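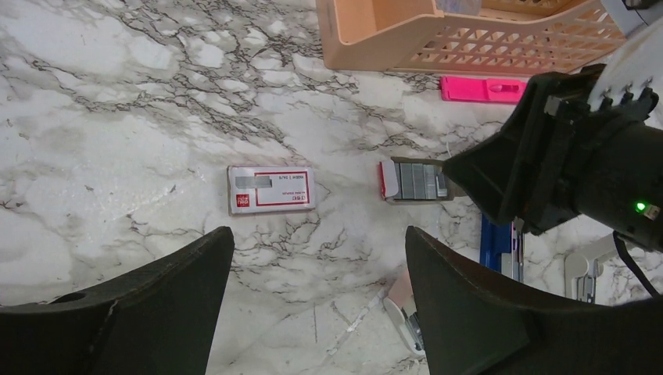 Ranger son bureau : le panier pêche, la petite boîte blanche et nous

Par Ea Hallgrímsson, pour la lettre interne de Dretstead

On m'avait demandé huit mille signes sur la rentrée. J'ai répondu que la rentrée, au 31 juillet 2025, relevait encore de la science-fiction, et que j'avais mieux : l'état de nos plans de travail. Silence au bout du fil, puis Leif Mikkelsen a dit « d'accord, mais sans citer de noms ». Leif, c'est donc toi que je cite, une fois pour toutes, et le reste de l'étage peut dormir tranquille.

Commençons par le marbre. Lors du déménagement de janvier, l'étage a hérité de plateaux blancs veinés de gris foncé et de noir, très beaux, très chics, et redoutables pour quiconque perd ses affaires. Un trombone posé sur une veine disparaît. Une mine de crayon aussi. J'ai cherché un capuchon de stylo pendant un temps que je ne déclarerai pas à ma hiérarchie, en tapotant successivement chaque petite ligne noire du plateau. À Fostthorpe, ils ont des tables grises unies, ils retrouvent tout, et ils s'en vantent.

La couleur est donc devenue chez nous une affaire sérieuse. Le corail, le pêche, le rose magenta : ce que l'on aurait trouvé un peu voyant dans l'ancien local passe désormais pour de la prévention des pertes. Le panier pêche à petits trous rectangulaires se repère depuis le couloir. L'objet rose vif qui traîne à côté se repère depuis la rue. Qu'il soit ôte-agrafes ou petit étui, les avis divergent, et j'ai reçu sur la question deux courriels plus longs que nos comptes rendus de réunion.

Reste la petite boîte blanche à liseré rouge. Joli objet, carton propre, caractères minuscules. Mes lunettes et moi avons renoncé. C'est le genre de boîte que l'on garde parce qu'elle ferme bien, puis que l'on n'ouvre plus parce qu'on a oublié ce qu'on y a mis, puis que l'on déplace de bureau en bureau avec un certain respect. J'en possède cinq. Leif refuse de me donner son chiffre.

L'opération d'été

Le principe, adopté en réunion d'étage entre le point sur la climatisation et le point sur le point sur la climatisation, tient en peu de mots : avant les congés, chacun vide son plateau, trie, et ne remet que ce qui sert. Nous avons reçu pour cela des rangements en plastique commandés par l'équipe de Wisstead, qui gère les fournitures pour nos trois sites et qui possède, en matière de teintes, des convictions fermes. Il y avait un formulaire de choix. Nous avions coché « neutre ». Le pêche est apparemment neutre, à Wisstead.

La commande comptait 162 pièces, paniers et blocs confondus. Il en est arrivé 138 à notre étage. Les autres sont parties à Fostthorpe, selon le bon de livraison, et selon Fostthorpe elles ne sont jamais arrivées. Je ne prends pas parti. Je signale seulement que leur coin café me paraît, sur les photos de leur propre lettre, remarquablement bien rangé depuis peu.

Voici comment j'ai procédé, pour ceux qui n'ont pas encore commencé et qui me lisent justement pour ne pas commencer.

J'ai d'abord tout sorti. C'est la partie facile et la seule que l'on photographie volontiers. On aligne les choses, on se découvre propriétaire de quatre règles, on se promet d'en donner trois. Une heure après, les quatre règles sont revenues, et il y en a une cinquième que le voisin a profité du mouvement pour évacuer.

Ensuite, j'ai fait des familles. Ce qui écrit, ce qui attache, ce qui détache, ce qui colle, ce qui a collé autrefois. La catégorie « câbles » s'est constituée toute seule, dans un angle, et je n'ai pas osé intervenir. Pour les papiers, la règle est celle de Leif : si la feuille parle d'une réunion passée, elle part ; si elle parle d'une réunion à venir, on vérifie que celle-ci n'a pas déjà eu lieu. Sur mon plateau, toutes les réunions à venir avaient eu lieu.

Puis vient le moment du panier bas. C'est un rangement généreux, large, sans opinion. On y pose n'importe quoi et il l'accepte. Il convient aux dossiers en cours, aux enveloppes, aux objets plats. Il convient aussi, hélas, à tout ce que l'on n'a pas le courage de trier, et ses parois ajourées ont ceci d'embarrassant qu'elles laissent deviner ce qu'on y cache. J'y avais glissé un paquet de biscuits Lương en pensant être discrète. J'ai été remerciée par trois personnes dans la matinée.

Un mot sur le dépoussiérage, que l'on saute toujours. Le marbre supporte mal l'improvisation, et la consigne est restée la même depuis janvier : chiffon doux, eau claire, un peu de savon neutre (neutre pour de bon, celui-là), on essuie tout de suite. Pas de vinaigre, pas de citron, pas de produit pour salle de bains, même s'il sent bon, même si c'est celui de votre mère. Les tasses vont sur un dessous. Les agrumes de seize heures se pèlent au-dessus d'une assiette. Si vous trouvez une nouvelle veine sur votre plateau et qu'elle part au chiffon, c'était du café.

Pour les petits objets, enfin, le panier bas montre ses limites. Les punaises migrent vers les coins, les gommes se salissent entre elles, et l'on finit par secouer l'ensemble comme un chercheur d'or. Il faut de la hauteur et des cloisons.

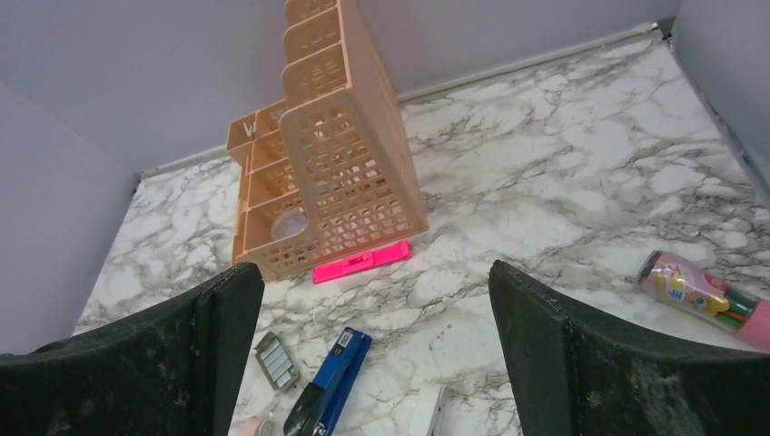

Le bloc à étages, mode d'emploi subjectif

Le grand modèle a de la prestance. Même plastique pêche, mêmes parois à trous, mais un arrière haut, un avant plus court, et des cases partout. Il porte en relief une forme qui ressemble à un W. Une partie de l'étage y voit Wisstead signant son œuvre. L'autre partie y voit une lettre M posée à l'envers et me demande de faire remonter l'information. C'est fait, elle est remontée, on ne m'a pas rappelée.

Sa vertu principale est d'obliger à décider. Une case, une famille. Derrière, dans les compartiments superposés, ce qui sert rarement : les fiches, les étiquettes, le bloc de papier à en-tête de l'ancienne adresse que l'on conserve par fidélité. Devant, dans les cases ouvertes, ce que la main cherche dix fois par jour sans regarder. Les ciseaux pointe en bas, je vous prie.

Il y a aussi le cas du petit rond transparent logé dans une des cases basses. Couvercle ou gobelet, je laisse la question ouverte, elle a déjà ses partisans. J'ai interrogé l'étage entier par message. Les réponses vont de « ce n'est pas à moi » à « ne le jetez surtout pas ». Ce sont parfois les mêmes personnes. Il est donc resté en place, avec droit de séjour jusqu'à la fin de l'été, après quoi il rejoindra le carton des objets sans maître près de la photocopieuse, où l'attendent un demi-rapporteur et une clé qui n'ouvre rien de connu.

Deux conseils tirés de l'expérience. Placez le bloc au fond du plateau, contre le mur si vous en avez un : au milieu, il se transforme en paravent et l'on ne voit plus ses collègues, ce que certains ont d'ailleurs présenté comme un avantage. Et ne remplissez pas toutes les cases le premier jour. Une case vide inquiète un peu, on se sent tenu de lui trouver quelque chose. Résistez. La mienne a tenu jusqu'au déjeuner.

Pour les agrafes, inutile d'en demander de nouvelles : il en reste environ 1 000 boîtes dans la réserve, reliquat d'une commande dont personne ne revendique la paternité et dont Leif a retrouvé le bon, signé d'un paraphe illisible. Prenez-en. Prenez-en pour vos proches. L'ôte-agrafes, en revanche, est une denrée rare, ce qui explique l'ardeur du débat sur l'objet rose.

Ce qui part, ce qui reste

Les fournitures en bon état dont vous ne voulez plus vont dans la caisse bleue à l'entrée de la réserve. Les stylos se testent avant d'y être déposés, sur du papier et pas sur le mur de la réserve, qui a assez servi. Les petites boîtes en carton vides peuvent être aplaties et mises au recyclage. Je sais ce que je vous demande. J'ai aplati la première des miennes hier soir, elle contenait un bouton de manteau que je croyais perdu depuis deux hivers, et j'ai dû interrompre l'opération pour recoudre.

Les rangements non attribués se retirent auprès de Leif, bureau du fond, le matin de préférence. Il vous fera signer une feuille. La feuille est dans un panier pêche, le panier est sous d'autres feuilles, prévoyez un moment. Ceux qui souhaitent un autre coloris peuvent l'écrire au dos du formulaire ; l'équipe de Wisstead nous a promis d'étudier chaque demande et a joint à sa réponse un nuancier de deux teintes, pêche et abricot.

Les plateaux seront essuyés une dernière fois pendant la fermeture d'août. Tout ce qui y traîne encore à ce moment-là sera placé dans le rangement le plus proche, quel qu'en soit le propriétaire. Si vous rentrez et trouvez chez vous une cinquième règle, vous savez où est la caisse bleue.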